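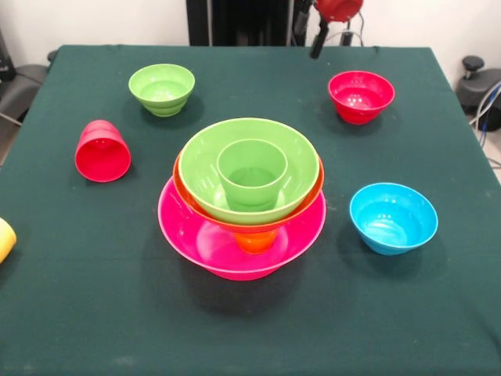 Skerkberg Nesting Bowl and Cup Set
Review posted 19 January 2020
Rating: 4 out of 5

I bought this set to replace a cupboard shelf of mismatched plastic that had gone cloudy and scratched. I wanted bowls for cereal, snacks and fruit, cups for water and juice, and all of it stored in one spot. I paid 39 dollars at Flanddale. The Britow set next to it was 24 dollars, but every bowl in that one is the same size and the color choice was blue or blue.

The Skerkberg bowls come in several sizes and each has its own color. The biggest is a bright pink with a wide rim. After that there's an orange one and a large lime green one, then smaller ones in red, light blue and light green. The cups are tall and taper toward the bottom, and they have ridges on the outside.

I have used the set every day for 10 weeks. The pink bowl does most of the work here. It holds enough popcorn for two people or a salad for four. The flared rim gives you something to grab when the bowl is full, though it also takes up a lot of room in the dishwasher. I put it on the bottom rack by itself along one side.

The orange and green bowls are close enough in size that I use them for the same jobs. Pasta, chips, cut melon. The green one is deep and doesn't slop when you carry soup across the room. I would not put very hot soup in it. The plastic gets warm on the outside quickly.

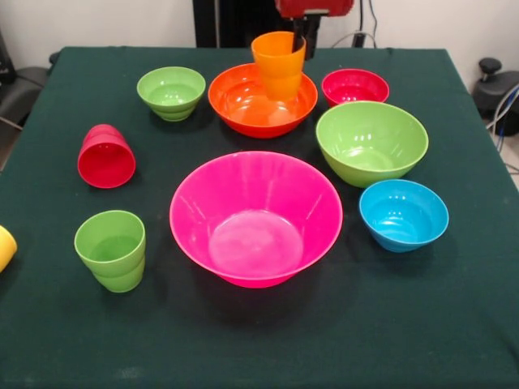

The small bowls are good for dips, nuts, and one scoop of ice cream. They're too small for cereal unless you are feeding a small child. My nephew gets the red one and will not accept a substitute.

Stacking is where I have a complaint. The bowls go inside each other without trouble as long as you leave the cups out. Pink, then orange, then green makes a low stack that fits under a standard shelf. Put a cup between two bowls and the bowl above has to sit on the cup. It may balance, or it may tip over to one side, and then whatever you add next leans too.

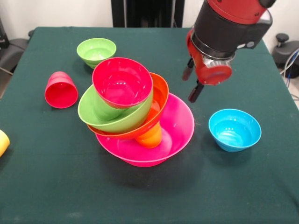 I tried keeping everything in one pile for the first week and gave up. The cups now go on the shelf beside the bowls. If your cupboard is narrow, measure before you order. The listing gives the size of each bowl and says nothing useful about the height of the full stack.

The ridges on the cups help with grip. They also catch a little dried juice if you let it sit, and a bottle brush takes care of that. The cups are light and easy to knock over when empty. With water in them they stand fine on our table, including with a cloth on it.

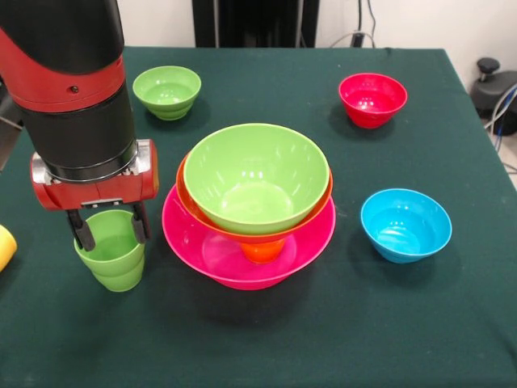

Pink, orange and lime green bowls nested, with the light green cup beside them.

The color has held up. I expected the red and the pink to fade in the dishwasher and so far they look the same as the day they arrived. There are fine scratches in the bottom of the pink bowl where somebody cut a grapefruit in it. Tomato sauce left a faint stain in the light green bowl that came out after a night with baking soda.

I had a Sethi set before this, which was thicker and heavier, and I liked the feel of it better. Two of those bowls cracked at the rim within a year. The Skerkberg plastic has more give when you squeeze it, and mine have been dropped on tile several times with no damage.

Good: colors, the large bowls, easy to clean, survives drops.
Not so good: cups don't store well inside the bowls, small bowls are very small, pink bowl hogs the dishwasher.

I would buy it again at this price. I'm taking off one star for the stacking.

127 people found this review helpful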